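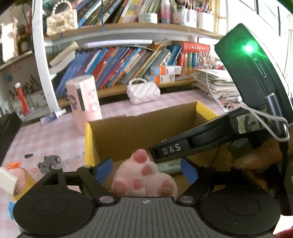 ハンドグリッパー比較、途中経過です。2025年2月25日時点。まとめる時間がないのでメモのまま載せます。読みにくいところはすみません。

対象は手持ち型が2機種。Stimleyの旧型と、Tremeckの試作。どちらも指を交換できるので、パッドは青いゴムで揃えました。前号で「指の形とパッドを同時に変えたら何を比べているのか分からない」とお便りをいただき、ごもっとも。今回はパッド固定、指と持ち手だけの比較です。

課題は箱入れ。散らかった机の物をつかんで段ボール箱に入れる、それだけ。ぬいぐるみ、筒もの、小さいおもちゃ、チューブ類。順番は決めず、操作する人まかせ。ただし一回に一個。二個まとめてつかんだ回は数えません(これをやる人がけっこういる)。

収録の本数。
全体 2574本
うち Stimley 1402本
残りがTremeck。差があるのは、Tremeckの納品が遅れたせい。二月の第一週はまるまるStimleyだけで回していました。なので本数の多い少ないは成績と関係ありません。念のため。

まず柔らかい物。ぬいぐるみはどっちも楽勝だろうと思っていたら、そうでもなかった。Stimleyは指先が先に閉じる感じで、毛足だけつまんで持ち上げてしまうことがある。持ち上がるけど、箱の縁に触れると回る。Tremeckは面で当たるので回りにくい。そのかわり深く押しこむから、離すときにパッドにくっついてくる。箱の上で二、三回ふる人あり。この「ふる」動作を学習データに残すかどうかで昼休みにもめました。結論まだ。個人的には切りたいが、切ると離した瞬間が分からなくなる。

筒もの。寝ている筒は横から挟めばいいので差なし。立っている背の高い筒が問題で、Stimleyは開き幅がぎりぎり。手首をひねって斜めに入れる癖がつく。癖がついたまま次の物にいくので、後ろの収録まで姿勢が変わってくる。これは数字に出ないけど映像を見るとすぐ分かる。

小さい物。おもちゃの車くらいの大きさなら両方いけます。もっと薄いものは両方だめ。机の布がよれて一緒に上がってくる。布なしでもやるべきとゆう意見あり、来週やります。

カメラの話。手元のカメラは指先が下側に大きく写る位置にしました。箱の中をのぞく角度になったとき、つかんでいる物と箱の底が同時に入るかどうか。高すぎると指が見えない、低すぎると指しか見えない。取り付け角を変えるたびに較正をやり直すので、今回の収録中は触らないこと、と紙に書いて貼りました。貼ったその日に誰かが触った。619本、撮り直し。やったのは私です。すみませんでした。

本体の丸いマーカーは、汚れると検出が飛びます。朝いちばんに乾いた布で拭く。アルコールは印刷が薄くなりそうなので禁止。

ケーブル。機器の横に挿す線は下に逃がす。上に回すと手首に当たります。白い細いほうはたるみを持たせてください、張ると向きを変えたときに抜ける。結束バンドで固定してしまうと機種の入れ替えに時間がかかるので、面ファスナーで。手首に当たる件は左利きの人のほうがきついらしく、Tremeckには持ち手を左右対象にできないか問い合わせ中。返事待ち。

ランプは緑を見てから始める。見ないで始めた回は全部捨てになります。始める前に声に出して「みどり」と言うのが今のところ一番効いてます。ばかばかしいけど。

使った人の感想、アンケートから抜粋。

「Stimleyは軽い。一時間続けても平気。ただ握りの戻りが弱い」
「Tremeckは重いが狙いやすい。昼すぎには手が疲れる」
「どちらでもいいからケーブルを細くして」
「箱の向こう側の縁に指をぶつけるのがこわい。箱の位置を手前にしてほしい」

最後のは採用。箱は机の手前側に寄せました。

Preben Vestergaardさんからは、開閉の信号について指摘が来ています。Stimleyは指の開きをモーター側ではなく指側で読んでいるので、ゴムがつぶれた分がそのまま幅に乗る。柔らかい物と硬い物で「閉じた」のしきい値を分けないとラベルがずれるとのこと。確かに、ぬいぐるみの回だけつかんだ時刻が遅く出ていました。Thorlaciusの変換スクリプトに補正を入れてもらう予定。古いほうのスクリプトで変換した人は、元データを消さないでください。

ロボットアームでの再生はErnvilleの作業室でこれから。手持ちでうまくいった動きがアームだと届かない、というのが前回いちばん多かった失敗なので、箱の奥側に入れた回を優先して流します。速度は半分から。非常停止は必ず一人つくこと。立会いできる人、共有の予定表に名前を書いてください。午前が空いてます。

今の時点でどっちを買うのか、とよく聞かれます。まだ決められません。柔らかい物中心ならTremeck、長時間ならStimley、くらい。アームの結果を見てから。

あと連絡。
・予備の青パッドが残り少ないです。角が欠けたら交換、粘るだけなら拭いて使う
・収録フォルダの名前に機種名を入れて。日付だけのものが混じっていて、どちらの機種か分かりません
・使い終わった箱をつぶさないで。同じ大きさの箱がもう手に入らない
・次号の締切は月末です。アームの結果が間に合えば載せます、間に合わなければ布なしの結果だけ先に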